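21.05.2022 – Greifervergleich, Fortsetzung

Heute den Bernus-Greifer gegen den alten von Sovance getestet, je 100 Griffe, Öffnung und Kraft gleich eingestellt. Adeel hat die Software von Lernach vorbereitet, ich habe nur die Parameter geändert. Bei Griff 233 der Gesamtzählung ist die Steuerung stehen geblieben, Fehler noch nicht verstanden. Nach Neustart 5 s Pause zwischen den Griffen – seitdem kein Fehler mehr.

Der Bernus schließt mir noch zu langsam, und die Finger sind für flache Lagen etwas breit. Am schwierigsten ist für mich die Anfahrt nahe der Wand. Der rote Block rechts, schon halb unter dem Greifer, ist so ein Fall, der andere rote vorne in der Ecke noch mehr. Offen: Anfahrwinkel mit Adeel besprechen.
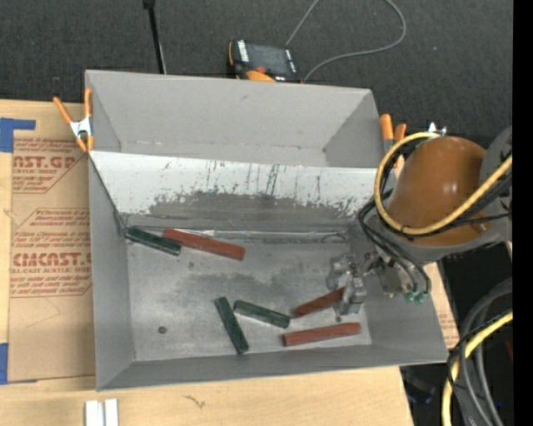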